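Vurnwood 木制蔬果箱使用半年评测

一月份买的,到今天用了半年多,可以写点东西了。我家小店门口那一排菜,以前都是放在白色泡沫箱和塑料周转筐里,便宜是便宜,泡沫箱用不了多久就掉渣,塑料筐晒久了发脆,提手那里一裂就只能扔。后来换成了 Vurnwood 的木箱,浅色实木,底部是一条一条的木板拼的,中间留缝。 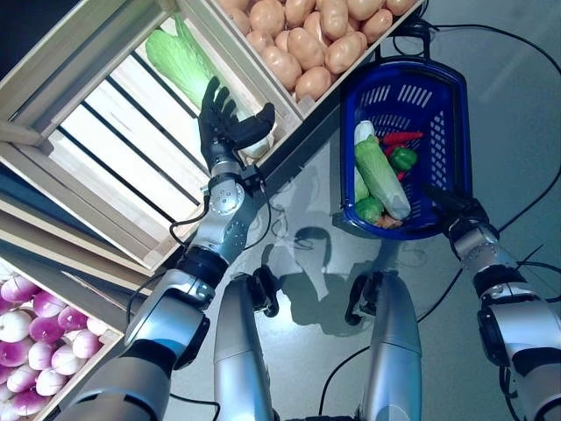
先说买的是什么。Vurnwood 这个系列分大小两种,我买的是大号,一共 11 只,总价 644 元,运费另算。卖家是 Sombatkul 的一家经销店,拆开包装时箱子是装好的,不用自己拧螺丝。同系列还有一种带轮子的底座,我没买,店里地面有坎,推不过去。

做工

侧板厚,这是我当初选它的主要原因。之前看过 Andness 的同类木箱,价格低一截,但侧板薄,用手一压就能感觉到弯。Vurnwood 的侧板装满土豆以后没有外鼓,半年下来也没有。

边角打磨一般。上沿的几条棱是倒过圆的,伸手进去拿菜不会刮到手腕。底板的缝隙内侧没有处理,新箱子到货时有木刺,我用 120 目的砂纸把每只箱子的底板都过了一遍,花了一个晚上。如果你打算直接放叶菜,这一步不要省,大白菜外层叶子很容易被木刺勾破。

有 2 只箱子到货时底板有一条略微翘起,放在平地上会晃。联系卖家以后补寄了木条和钉子,自己换上去就好了。客服回复不算快,隔了两天。

木头没有上漆,也没有打蜡,刚拆开时有松木味,放在通风处大概一周散掉。我不喜欢给装菜的箱子刷漆,所以这一点对我来说是优点。缺点是会吃色,装过带泥的萝卜以后,箱底会留下一块一块的印子,刷不干净,只能看习惯。

装不同的菜

土豆是最适合的。重,不怕压,堆得高一点也不往下滚。满满一箱土豆大概 20 公斤出头,一个人搬得动,但木箱两侧没有把手孔,只能托着底走,手指要避开底板的缝。要是天天搬,建议买同系列带把手孔的那一款,价格贵一点。

底下的缝对土豆有好处,泥沙会自己漏下去。坏处是漏到地上,或者漏到下面那只箱子里。我在架子下面垫了一张旧的塑料布,隔几天抽出来抖一次。

紫头萝卜(上半截紫红、下半截白的那种圆萝卜)也好放。缨子切掉以后一个挨一个码上去,紫的一头朝外,放在浅色木箱里颜色很显眼。以前放在绿色塑料筐里没有这个效果,来的人常常问是什么品种。这东西圆,堆得太满会滚下来,我一般堆到比箱沿略高就停。

大白菜就要多操点心。这个尺寸的箱子斜着放才顺,叶子那头朝上,根部朝下靠着箱壁。竖着塞能多放几棵,但拿的时候要连着旁边的一起拽出来,外叶掉得厉害。白菜快卖完的时候箱子显得特别空,剩一两棵躺在里面,底板全露着,不太好看,我现在的做法是把剩下的并到别的箱子里,空箱收起来。

叶子特别嫩的菜,比如小油菜、菠菜,我不推荐放这种箱子。底下透风,夏天两三个小时就蔫了。这类菜我还是放在浅塑料盘里,上面盖湿布。

小番茄和豆角会卡在底板的缝里,得垫一层牛皮纸。

防潮和清洁

这半年里最麻烦的是梅雨那一阵。木箱受潮以后变重,有几只的底角起了灰黑色的霉点。处理办法是用硬毛刷干刷,再用白醋兑水擦,然后搬到太阳底下晒一整天。晒完以后霉点颜色变浅,没有再长。后来我把箱子都垫高,离地 5 厘米左右,用的是拆下来的旧货架横条,到现在没有新的霉点。

不要用水管直接冲。我冲过一只,晾了三天才干透,侧板的接缝比原来宽了一点。钉子没有松,但看得出来缝。平时用刷子和半干的抹布就够了。

清洁这一项,塑料筐肯定更省事,水一冲就完。在意这个的人不用考虑木箱。

和购物篮搭配

顺带说一下篮子。换箱子的同时,我把店里给客人用的手提篮也换了,深蓝色塑料的,四边有一排排长条孔,黑色提手。牌子是 Tandum。圆角,放在木箱边上不会磕出印子,原来那批方角的铁丝篮就会,把箱沿的漆……应该说是木面,刮得一道一道的。篮子放土豆放萝卜都行,泥会从孔里漏掉,所以收银台前面的地要多扫一次。

篮子的提手连接处是卡扣式的,装得太重会咯吱响,目前没有断过。单价比木箱便宜得多,坏了也不心疼。

承重和堆叠

官方页面写的承重是每只 60 公斤,我没有测过,店里也用不到这么多。空箱可以叠,但不能互相套进去,因为上下一样宽。这一点很占地方,11 只空箱摞起来要分两摞,否则太高不稳。塑料筐里有可以套叠或者折叠的,仓库小的人要先想好空箱放哪里。

装了菜的箱子不要直接叠。箱沿没有定位的凸起,一碰就滑。我是斜着摆在阶梯架上的,前低后高,前沿加了一根挡条。

同行的意见

在隔壁街开水果店的 Inmaculada Gallardo 来看过以后也买了几只,她放的是橙子和梨。她的意见是底板的缝对水果来说太宽,软一点的梨压久了会印出一条一条的痕。她后来在每只箱子里铺了一层瓦楞纸,解决了,不过纸要经常换。她还觉得箱子颜色太浅,显脏。这个我同意,放泥多的根茎菜,用一个月就跟新的差很远。

值不值

平均下来一只不到六十块,比泡沫箱贵很多,跟好一点的塑料周转筐差不多。按目前的磨损看,再用两年问题不大,底板可能要换几条。土豆、萝卜、洋葱、大白菜这些,可以放心买。主要卖叶菜和软水果的,买之前先想想要不要每只都垫纸。

优点:侧板厚,不变形;没有漆味;根茎类摆出来好看;坏一条可以只换一条。

缺点:底板有木刺,要自己打磨;怕水,梅雨天要盯着;没有把手孔;空箱占地方;吃色。

打分的话,做工 7 分,耐用 8 分,清洁 5 分,摆菜的效果 9 分。

7月29日补充:有人问尺寸能不能放进冷柜。我的冷柜是窄门的,大号横着进不去,竖着能进,但里面的菜会倒出来。小号我没有,问了卖家,说可以放进一般的双门冷柜,具体请自己量一下门宽。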